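Threads > Hardware > Torben Lenz

We use cookies to remember your settings. OK

1/ Swapped the CMOS battery in my old Hoven desktop. The clock kept resetting and the boot order went with it.

2/ Pull the power cord first, then hold the power button down for a few seconds.
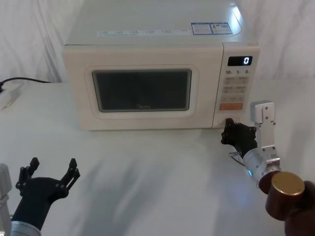
3/ Old cell came out at the clip. New one goes in plus side up.

4/ First boot stopped at a checksum error. Loaded defaults, set the date, saved. 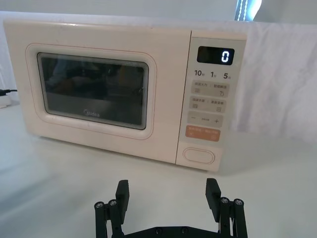

Midea microwave, door shut

5/ Fan alarm was set to 500 rpm. Left it there.

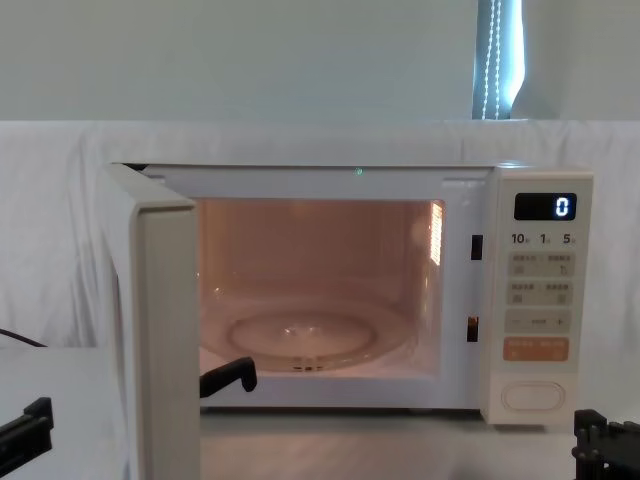 Door open, light on inside

6/ Clock has kept time since. Case is back under the desk.

Back to top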